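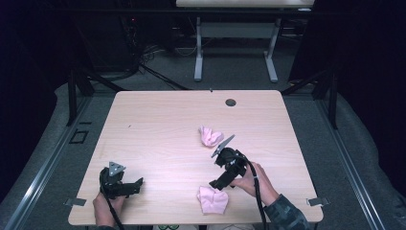 Figure 3. Cloth station with the two hand-held grippers; one pink cloth is crumpled and the other folded.

4. The Open Day at Hileck

4.1 Setting

The demonstration took place in December as part of the public open day at the Hileck site. We had planned the day as outreach, and only decided a few weeks earlier to treat it as a small study as well. The main question was whether people with no training could pick up the hand-held grippers and produce folding demonstrations close enough to those of our regular operators to be worth keeping. A second question was how much of the staff's time this would take.

The doors opened at 10 in the morning and closed at 4 in the afternoon. In that time 268 people signed in at the front desk. Most of them walked through, watched a fold or two, and moved on to the other rooms. Of those who stopped at the cloth station, 51 asked to try it and signed the consent form. Visitors under 16 could try the grippers with a parent present, but their trials were not recorded and are not part of the results.

4.2 Station and task

The station was the same one used for the regular sessions described in Section 3. Visitors used a pair of black hand-held grippers, each with a cable (Figure 3). We did not change the grippers for the open day. The hand strap used by our operators was left off, as it takes time to adjust and we expected a line.

The task was the short version of the cloth fold. A trial starts with one cloth dropped on the table in a heap. The person spreads it with the grippers, folds it in half, folds it in half again, and lets go. There was no target location and no time limit, although a staff member would offer to stop the trial if the visitor looked tired. Touching the cloth with bare fingers ended the trial.

The cloths came from the stock bought for the Gezer set. We picked cloth of a single weight, since the heavier towels in that set are hard to pinch from a flat surface and had already caused trouble for new operators. The cloths were swapped between visitors if they had become stretched at the corners.

4.3 Procedure

Each visitor was given a spoken introduction that lasted two or three minutes. The staff member showed how the jaws open and close, folded one cloth while talking, and then handed over the grippers. Every visitor had one practice trial and then up to 5 recorded trials. Most people stopped before the fifth, usually when someone they had come with was waiting.

We had written a script for the introduction, but it was not followed closely after the first hour. Visitors asked questions in the middle of it and the staff answered them. The most common question was whether the grippers were being controlled by the computer. They were not, and we later added a line to the script saying that the person holding the grippers does all the work and that the recordings are used afterward to train a policy. Several visitors also wanted to know when a robot would be able to do this at home. Staff had been asked to avoid giving a date.

Recording ran on the Bidemico logger with default settings. A staff member started and stopped each trial from a keyboard, so the visitor did not have to think about it. This led to some trials with a long idle stretch at the start, which we trimmed by hand.

4.4 Trials lost or removed

We removed trials in which a bare hand touched the cloth, trials in which the cloth fell to the floor, and trials with a gap in the recording. The last group came almost entirely from one loose connector on the left gripper's cable, which was found at lunchtime and taped. Trials in which the fold was simply poor were kept. We consider a poor fold by a beginner to be useful data and wanted to see what the filter in Utero would do with it.

Some 12 visitors had no usable trial left after this step. We kept their questionnaire answers but they do not appear in the timing results.

4.5 Observations

The largest difference between visitors and operators was in the spreading phase. Operators look for a corner, lift it, and let the cloth hang before laying it down. Visitors tended to press on the heap and drag it outward, which flattens the cloth but leaves the corners tucked under. Once a corner had been found, the rest of the fold went fairly well, and the second fold was often as neat as an operator's.

Many visitors used one gripper far more than the other. The second gripper was held still over the table or used as a weight to keep the cloth from sliding. Our operators did the same in their first week, so we do not think this is specific to the open day. It does matter for training, as a policy that sees mostly one-handed motion may learn to leave the other arm idle.

Wrist fatigue came up often in the questionnaire. People who held the grippers with straight wrists reported it less - this was noted by the staff and not measured. The cables were mentioned as well, mostly by visitors who crossed their hands during the second fold.

Running the station took two staff members for the whole day, with a third covering breaks. One person could handle the introduction or the keyboard, but not both once a line had formed.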